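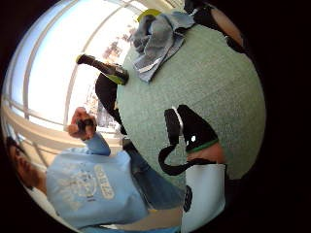
# Makico sets its first equipment budget for home-tidying robots

Makico is very pleased to share that it has approved its first equipment plan for robots that help out with everyday household chores, the small jobs that fill up an afternoon before you've noticed — picking a crumpled cloth up off the carpet, say, or a bottle that has ended up on the floor.

The plan covers 20 hand-held grippers, 2 robot arms and the spare parts to keep all of them working through the first 17 months. The grippers will be bought first, in June, and the arms will follow once the team has had a good long while with the smaller tools and knows what it wants from the bigger ones.

"We went back and forth on this more times than I'd like to admit," said Parisa Nazari, who leads planning at Makico. "The arms are the exciting part, and everyone wanted to start there. But when we sat down with the numbers, cables and sensor units were what we kept running short of, so that's where a good share of the money is going, and I feel very happy about it."

Around 60 percent of the budget is set aside for the equipment itself. The rest goes to repairs, training, storage and a small reserve, which Ruoxi Xia in purchasing fought hard for and which the whole team now agrees was a fine idea.

Solleo will supply the grippers, and Cokis will look after service and replacement parts. Both companies were generous with their time during the quoting stage, and Makico would like to thank them warmly for answering what must have felt like an endless string of questions about delivery dates, glove sizes and connector types.

Darius Vlad will manage the orders as they come in. Firms that would like to quote for the robot arms are welcome to write to him through the Makico purchasing office and ask for the full list of requirements — he's always glad to talk it through over the phone, too.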